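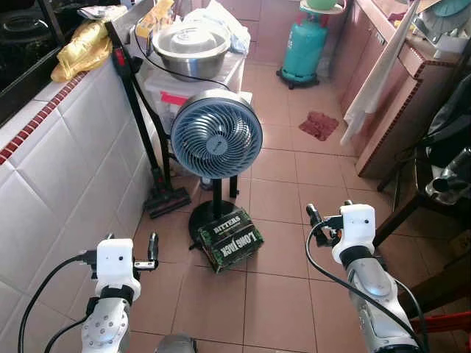
7 min read

Print | E-mail

Home Notebook Shoes Poles Archive Contact

September 27, 2018

Midsole compression, trail shoes, second series

Carrying on from the July entry. The first series compared new shoes only, and the numbers were too close together to be of use to anyone choosing a pair for a long race. This series takes the same two models after use and asks how much of the heel foam is gone, and how much of it comes back if the shoe is left alone.

Shoes on the bench: Mirnero (one new pair, one pair with 200 miles) and Hurker (the same). All size 9, men's, removable insoles taken out before measuring. The used Mirneros are mine. The used Hurkers came from Aušra Kivi, who ran the Bornthorpe race in them and did most of her long runs in them before that. We are close in weight but she lands further forward than I do, so the heel wear on the two used pairs is not comparable. I should have thought of that before agreeing to the swap. The lab cycling below is meant to get around it, at least partly.

Method

Press is the same lever press as before, with the new load cell. Foot is the round aluminum one, edges eased with fine paper after it marked the foam last time. Shoe is clamped at the forefoot and the heel sits on the flat plate. On trail shoes the lugs are a problem. In the first series I measured with the lugs on and some of the travel was lugs bending over, mostly on the Hurker, which has the taller and softer ones. This time the heel rests on a plaster cast of its own outsole. Takes an evening per model but the first part of the curve is much cleaner.

One run is 1000 cycles at running load, then a slow loading cycle with readings written down by hand. Three slow cycles before each run to settle the shoe, not recorded.

Hardness taken with the Yeom durometer at seven points down the lateral side of the midsole, heel to toe. The side wall is skinned over and reads harder than the core. There is no way to reach the core without cutting, and I am not cutting the new pairs. The readings are good for comparing a shoe with itself and not for much else.

Zeroed the Yeom on the glass block before and after each shoe. It drifted by one unit during the second Hurker. Repeated that shoe from the beginning and used the repeat.

Results, static

New Mirnero, right: 28 mm foam height at the heel, measured from the cast to the top of the strobel board. Left shoe the same.

New Hurker, right: slightly lower, left a little lower again. The left–right difference is larger than the measuring error and was there in July with a different pair, so I take it as normal for the model.

Used Mirnero: visible creasing in the side wall under the arch and behind the ball of the foot. Heel height down on both sides, more on the outside edge. Outsole rubber still has most of its edge at the midfoot. The heel lugs are rounded.

Used Hurker: no creasing to speak of. Heel nearly as new. Forefoot noticeably flatter by thumb, and the durometer agrees at points five and six. This fits with how Aušra runs and tells us little about the heel.

Results, cycling

The new Mirnero lost height quickly in the first part of the run and then leveled off. By the end of the 1000 cycles the curve was flat enough that I would not expect another thousand to change it much, though I have not tried. The new Hurker lost less at the start and kept on losing, slowly, with no clear leveling. At the end of the run the two were close together, having arrived there by different routes.

The used Mirnero barely moved. Whatever it was going to lose it lost on the trail. The used Hurker heel behaved like a new one, again because it has hardly been landed on.

Energy return is not reported. The lever has too much friction at the pivot and the unloading side of the curve cannot be trusted. Grease helped for one shoe and then the readings wandered again. A proper bearing is on the list.

Recovery

This was the part I wanted. Several people in the club rotate two pairs on the grounds that foam needs a day to come back. After cycling, each shoe was left on the shelf with the laces open and measured again at intervals through the evening and again the next morning.

Both new shoes regained most of the lost height before I had finished writing up the other pair. The remainder came back overnight in the Mirnero and did not fully come back in the Hurker. The next day's second run on the Hurker started from the lower figure. One shoe, one night, so treat it as a hint. For someone running once a day I see no case here for rotating pairs to rest the foam. Letting a wet upper dry out is another matter and a good enough reason by itself.

Temperature is not controlled. The bench is against the outside wall and it gets cold by evening. The foam in the Mirnero is known to stiffen in the cold, and some of what I am calling recovery could be the shoe cooling down after being worked. To check this I need to log the temperature inside the heel. A thin thermocouple pushed in from under the strobel board should do it without hurting the foam much. Used pair first.

Problems and notes

– Forefoot clamp slipped once on the used Mirnero. Restarted from the settling cycles. Wrapped the jaws in old inner tube afterward and it held.

– The counter skips when the lever comes up slowly. Compared it against a hand tally for a short stretch and it agreed at full speed. Do not use it for the slow cycles.

– Plaster casts chip at the lug tips when the shoe is lifted out. Twist first, then lift. Try dental stone next time if the price is sensible.

– Aušra asked whether the insole should stay in. It should for a fit comparison. For midsole foam it only adds another layer that wears at its own rate. Happy to do one set with insoles if she wants it for the club night.

– The 200 miles on both used pairs comes from training logs, so it includes whatever each of us rounds. Mine includes a few road miles to and from the trail. Hers does not, as far as she remembers.

Next

Cycle the forefoot on both models with a smaller foot on the press and the shoe bent at the toe. This needs a wedge under the heel and a second cast. More relevant than the heel for anyone who climbs a lot, and it would put the used Hurkers to some use.

Replace the pivot bearing before that. No more cycling until it is done.

Ask at the club for a well-worn pair of Mirneros from someone heavier than me. Condition of the upper does not matter. Mileage does, and it has to be written down somewhere.

Readings are in the blue binder, tab for this series, with the rejected Hurker run crossed through and left in.

We use cookies to remember your settings and count visits. By continuing to use this site you accept our use of cookies. OK | Read more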